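Got to the Skiria open day at 11, later than I'd planned (the bus, don't ask), and went straight past the coffee to the Wesik stand. I've been reading up on their two-arm tabletop kit for months and wanted to see it before I spend any money! It comes as a pair of arms on one rail, grippers on, with a small camera up by the gripper, and they'd put it in a booth with flowery walls.

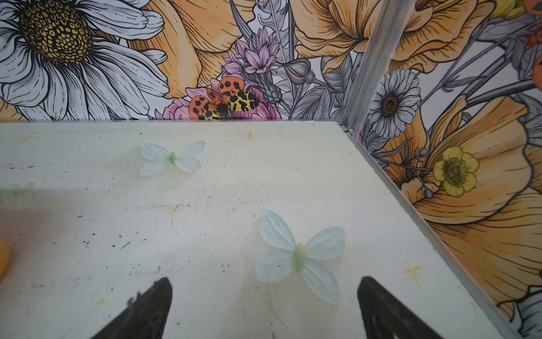
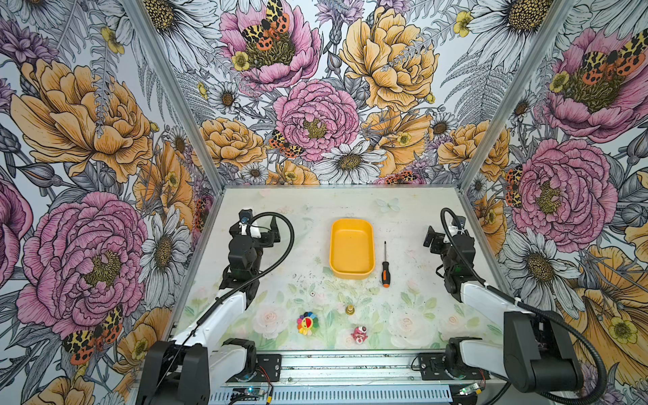

Mārtiņš Kazlauskienė reckons the price is fair for two arms but that the support contract is where they get you, and he'd want the first year thrown in before signing anything. The kit is £1,697, support is extra, and I couldn't get a straight figure for it out of anyone on the stand.

What I did get was a good long chat about thin, floppy things, which is what I'd be using it for (paper petals, mostly, for the shop). They say you teach it by guiding it through the job, and 17 goes is their starting point for something simple. I'd guess more for petals. Spare fingertips come in packs of 8 and you swap them yourself with a little key.

Vasetti were across the aisle with a single-arm version, cheaper and very smart looking, but the software was all in a trial build and kept asking for a login. Heffernan had brochures and a bowl of mints.

I've put my name down for a Wesik home trial in October. Must measure the bench first, as the rail is longer than I'd pictured and the back room door opens inwards.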